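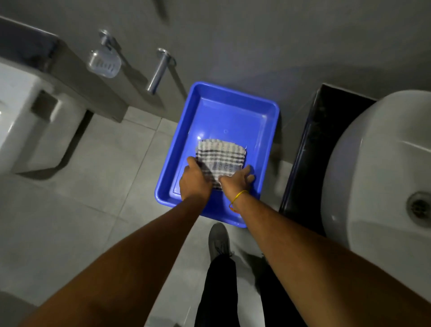 A checkered cloth in a blue tray, two hands on it.

Trultgate Water Saving Grant: progress report to the fund manager, March

The grant pays for low-water washing advice in Trultgate households and for the Kekero meter readings that are meant to show whether the advice does anything. Our last report was more cheerful than the numbers allowed. We would like to correct that before the next payment is decided.

Sign-up

We signed up 368 households. Of these, 311 sent in a first meter reading and 287 sent in a second. The second group is the only one we can say anything about, and it is probably the group that was already careful. People who forget to read a meter may also forget to turn off a tap. We have no way of checking this with the data we hold.

Water use

Use went down between the two readings. We do not think the fund should make much of it. The first reading came at the end of a dry spell, when people were watering yards, and the second came after rain. A drop was likely with or without our leaflets. The Bùi estate, which got its leaflets late, shows much the same pattern as the streets that got them early. That does not look good for the leaflets.

The hand-washing advice is the part we trust least. It assumes people will wash small items in a tray or basin and save them from a machine load. Several households told us they run the machine just as often and do the hand washing as well. If that is common, the advice adds to water use. The savings figure in the original bid came from a supplier's brochure, and we should not have repeated it.

Meters

Destum supplied the clip-on readers. We have sent 5 back with blank displays and are waiting for replacements. The supplier's online dashboard rounds its totals in a way we can't reproduce from the raw readings, so we have stopped using it and keep our own spreadsheet.

Spending

Printing is under budget, mostly through not reprinting the leaflet. Postage is over. Staff time is on plan, although more of it went on chasing readings than on visits.

Next period

We plan to take a third reading from everyone who sent a second, and to hold back the new leaflet from half the streets so there is something to compare. We ask the fund not to publish a savings figure until that reading is in.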